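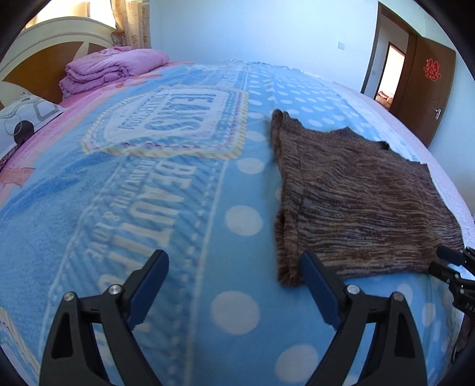 Figure 7.1 Brown heathered knit garment laid flat on a blue patterned blanket. The streaks of darker and lighter brown run mostly across the fabric.

Chapter 7
Knitted Fabrics: Structure, Behavior and Care

Key terms: course, wale, gauge, stitch density, weft knit, warp knit, jersey, rib, purl, interlock, heather, marl, relaxation, felting, pilling, spirality

7.1 Introduction

Chapters 5 and 6 dealt with woven cloth, in which two sets of yarns cross at right angles. A knitted fabric is made of loops. Each loop is drawn through the one formed before it, and the fabric holds together as long as no loop is cut or left open. This difference in structure accounts for most of the ways in which knits and wovens differ in use: stretch, recovery, drape, bulk, and the manner in which they fail.

The chapter covers weft knits first, then warp knits, then the changes in size and surface that take place during washing and wear. Readers who have not worked through the section on yarn twist in Chapter 3 should do so before starting 7.6. The test methods named here are given in full in Appendix C.

7.2 The loop

A single knitted loop has a head, two legs and two feet. The head is the curved part at the top. The legs run down from it, and the feet are the points where the yarn bends outward to join the neighboring loops. The length of yarn in one complete loop is called the loop length. For a given yarn it is the most useful single figure in knitting, and it controls the weight, width and firmness of the finished cloth more closely than any other machine setting.

Loops lying side by side form a course. In a garment worn in the usual direction, courses run across the body. Loops stacked one above another form a wale, and wales run up and down. The number of courses and wales in a unit length is counted on the relaxed fabric with a pick glass. The two counts multiplied together give the stitch density.

Counts taken on fabric straight from the machine are of little value. The cloth has been held under tension by the take-down rollers and is longer and narrower than it will be after rest. Samples should lie flat, without folds or weights, until they stop changing size. The first fabric studied in the exercises, a carded wool single jersey from the Findari range, had gained 15 percent in courses per unit length by the end of relaxation.

7.3 Gauge

Gauge states how many needles are set in a given width of the machine, normally one inch. A coarse gauge takes thick yarn and gives an open or heavy fabric. A fine gauge takes thin yarn. The term is also used loosely in shops and pattern books for the number of stitches in the finished cloth. The two are not the same, and a mill order that confuses them will be filled wrongly. In this book gauge always means needles per inch.

Each gauge has a working range of yarn sizes. Yarn that is too thick will not pass the needle hook cleanly and will break or drop. Yarn that is too thin gives a slack fabric that snags and loses its shape. Table 7.2 at the end of the chapter lists suitable yarn counts for flat machines and for small circular machines.

7.4 The four basic weft structures

Single jersey. All loops are drawn through in the same direction. The face shows a column of V shapes, and the back shows rows of small arcs. Jersey is light, quick to make and uses little yarn. It curls at cut edges, toward the back at the sides and toward the face at the top and bottom. It can also run: a broken loop lets the one below it slip free, and a ladder opens along the wale.

Rib. Wales of face loops alternate with wales of back loops. The fabric draws in, so that a relaxed one-by-one rib is much narrower than jersey made on the same number of needles. Rib stretches well across its width and returns well, and for this reason it is used at cuffs, hems and necklines. It does not curl. It unravels only from the end knitted last.

Purl. Courses of face loops alternate with courses of back loops. The fabric closes up in length and stretches mainly in that direction. It is thick, lies flat and looks alike on both sides. Production is slow, and most purl fabric is made on flat machines for scarves and children's wear.

Interlock. Two rib fabrics are knitted into each other. The result is smooth on both sides, firm, stable and fairly heavy. It cuts and sews more easily than the other three. Its main faults are cost and a tendency to show barring when yarns from different lots are mixed.

All other weft knits may be described as changes made to one of these four by adding tuck stitches, float stitches or transferred loops. Section 7.9 gives the notation.

7.5 Color effects from yarn

Color may be put into a knit at four stages: loose fiber, yarn, fabric, or made-up garment. Heather effects are usually produced at the first stage. Fiber is dyed in two or more shades and blended before spinning, so that each yarn carries the shades in uneven amounts along its length. When the yarn is knitted, short streaks of each shade follow the courses.

Marl is made later, by twisting together two single yarns of different colors. The contrast is sharper and more regular than in heather. The two names are often exchanged in retail use. A simple check is to untwist a short length of yarn. If each ply is one solid color, the yarn is marl. If shades are mixed within a ply, it is heather.

The width of the knitting changes the look of both. On a wide piece a given length of yarn covers less than one course, and the streaks are scattered. On a narrow piece, such as a sleeve, the same length may cover several courses, and the shades can gather into patches. Mills reduce this by feeding from two cones in turn.

7.6 Spirality

In a tubular jersey fabric the wales may lean to one side. The lean is called spirality and is measured as the angle between a wale and a line drawn square to the courses. In a fabric free of the fault, wales and courses meet at 90 degrees. The main cause is unbalanced twist in a single yarn. The yarn tries to untwist, and each loop turns a little in the same direction. Other causes are a high number of feeders and a slack loop.

Side seams on an affected garment move toward the front on one side and toward the back on the other, normally after the first wash. The remedy is applied before knitting, by using a plied or steamed yarn. Pressing a finished garment straight hides the fault until it is next washed.

7.7 Change of size in washing

Two kinds of shrinkage must be kept apart. Relaxation shrinkage is the release of strain left by the machine and by finishing. It takes place in any fiber, and most of it is over after a few washes. Felting shrinkage occurs in wool and other animal hair. Scales on the fiber surface let the fibers creep in one direction when they are rubbed in water, and the fabric becomes smaller and thicker. Felting does not stop by itself and cannot be undone.

The worked case in 7.10 uses records from the Goltex trial mill, where knitting began in 1926 and where wash logs were kept for each lot. The records were put in order by Muchen Han, and the tables are printed with the original column heads. Untreated lambswool jersey in that set lost up to 34 percent of its area under a rough machine cycle.

Knits should be dried flat. A wet knit is heavy, and on a line its own weight lengthens the wales and narrows the body. Before measuring, the piece is smoothed by hand from the center outward without pulling, and the seams are set straight.

7.8 Pilling

A pill is a small ball of tangled fiber held to the surface by a few anchor fibers. Pills form in three stages: loose ends work out of the yarn, the ends tangle under rubbing, and the ball either wears off or stays. Weak fibers break and release the pill. Strong fibers such as polyester hold it. A blend of wool and polyester may therefore look worse after a month of wear than either fiber used alone.

Low twist, short fiber and long loop length all increase pilling. Higher twist lowers it but makes the hand of the fabric harsher, and the knitter must choose a point between the two. Ratings are made against a set of standard photographs under fixed light, with grade 5 for no change and grade 1 for severe change.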